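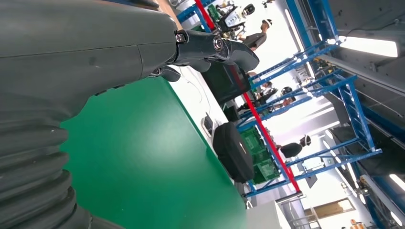
How much should be left out on the bench top between jobs?

Only what the next job needs. Cases, leads and small devices that are not in use go back to the shelves or into a crate.

## Section 4: Setting up and keeping the bench

This section covers the Plomum bench, the Restunix shelving and the stacking crates supplied with the Ukton workroom set. Assemble the bench and shelving first, following the sheets packed with each. The Tedesco padded case is sold separately, but the notes on cases apply to it and to any soft case of a similar size.

### Placing the bench

1. Choose a level floor, away from doors that open into the room.
2. Stand the bench with its long side facing the shelving. Leave enough room between them to lift a crate out and turn round with it.
3. Screw each foot down until it touches the floor, then press on the corners of the top in turn. If the bench rocks, lower the foot at the loose corner.
4. Tighten the lock nuts on the feet.

**Caution:** Two people are needed to move the bench. Do not drag it, as the feet can bend.

### First clean of the top

The top is supplied with a thin protective film. Peel it off slowly from one corner, keeping it low against the surface. Wipe the top with a damp cloth and a little washing-up liquid, then with a clean cloth, and leave it to dry before putting anything on it.

Do not use scouring powder, wire wool or paint thinner. Marks from tape can be taken off with surgical spirit on a soft cloth. Try it first on a part of the top that does not show.

### Loading the shelving

1. Check that the cross-braces are fixed at both ends and that their bolts are tight.
2. Load the bottom shelf first and work upwards.
3. Put heavy boxes close to the uprights, not in the middle of a shelf.
4. Put small parts in trays. Loose parts roll to the back and are hard to reach.
5. Leave the top shelf for light items that are seldom wanted.

**Note:** Shelves may be moved up or down to suit what you keep. Empty a shelf fully before moving it. Check the bolts again in January each year, and whenever the shelving has been moved.

### Stacking the crates

Crates of the same size lock into each other by the rim. Those of different sizes do not, and should be kept in separate stacks.

1. Fill each crate in rows, with parts of one kind facing the same way.
2. Keep the contents below the rim.
3. Lower the next crate straight down until it drops into place on every side.
4. Stop at four crates, or fewer if they are heavy.
5. Write the contents on the label and turn the label towards the bench.

**Caution:** Do not lift a crate from the middle of a stack. Take the upper ones off and set them on the floor.

If a crate has a split corner, take it out of the stack. It can still be used on its own for packing paper and other light things.

### Arranging the bench top

Keep the part of the top nearest to you for work. Boxes with screens or controls should stand further back, turned so that they can be read without leaning over. Anything with a lead goes on the side closest to its socket.

1. Set out the larger items first.
2. Place the small devices next, where they will not be knocked by a sleeve.
3. Run each lead along the edge of the top and away from the work area.
4. Allow a little slack at both ends of the lead, and coil the rest loosely. Fasten the coil with a fabric strap.
5. Pick up any screws, offcuts and packing left from unwrapping.

Leads should not pass under a case or a crate. If a lead has to cross the work area for a short time, lay it flat and put it back afterwards.

### Looking after a padded case

A padded case protects what is inside from small knocks. It will not protect against a drop from bench height, and it is not waterproof.

- Close the zip all the way round before lifting the case.
- Lay the case flat on a shelf, with nothing on top of it.
- If the zip is stiff, rub a candle along the teeth and run it back and forth a few times.
- Brush out dust and grit with a dry brush. Do not machine wash.

Put leads in their own pouch. A plug packed loose can scratch a screen, even through a cloth.

### At the end of the day

1. Switch off at the socket anything that does not have to stay on.
2. Put devices in their cases and cases on their shelf.
3. Return part-used crates to the stack they came from.
4. Wipe the top and the front edge.
5. Look under the bench for dropped parts.

### If something is not right

**The bench rocks after it has been loaded.** Clear the top, loosen the lock nuts and level the feet again as described under *Placing the bench*.

**A shelf bows in the middle.** Take the load off at once. Turn the shelf over to see whether the lip has bent. A bent shelf should be replaced and must not be hammered flat.

**The crates lean.** The rim of one is probably not seated. Unstack them, clear any grit from the rims and start again from the floor.

**The top has dull patches.** Soap has dried on the surface. Wipe with warm water and dry with a clean cloth.

Spare feet, shelf bolts and crate labels can be ordered from Ukton. Quote the number printed on the underside of the bench top.

Section revised 7/8/24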